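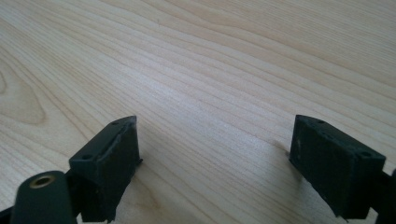
Ferkance library to limit table time to 2 hours

Readers at Ferkance library will have to give up their tables after two hours from August, under a plan meant to end what the town's more patient residents call "the Saturday siege".

The library has 73 seats and, on a wet weekend, a good many more people who believe one of them is theirs. Coats have been left to hold places through lunch. In one case, staff say, an umbrella had a window seat from opening until twenty past three and did not turn a page.

A petition against the limit has drawn 538 signatures - an impressive figure for a library whose last public meeting was attended by Assunta Palumbo and her sister.

"I can't revise for law exams in two hours," said Nanami Shibata, a student. "I can barely find my pens."

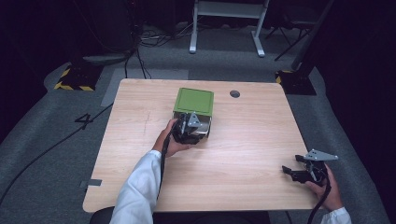 Bell to be rung "gently"

Head librarian Buppha Phuthong said tables would be booked at the front desk and a small bell rung at the end of each session. The bell has been tested and is now being replaced with a quieter one.

Mrs Palumbo, who supports the change, has asked whether crosswords count as study. The library is taking advice. 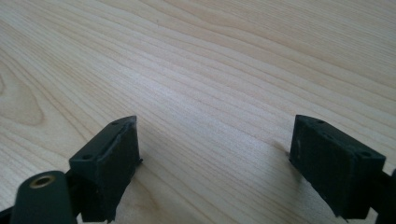

Table manners: pale wood, with the grain on show.

Comments on the plan can be left at the desk until noon on Saturday. There may be a queue.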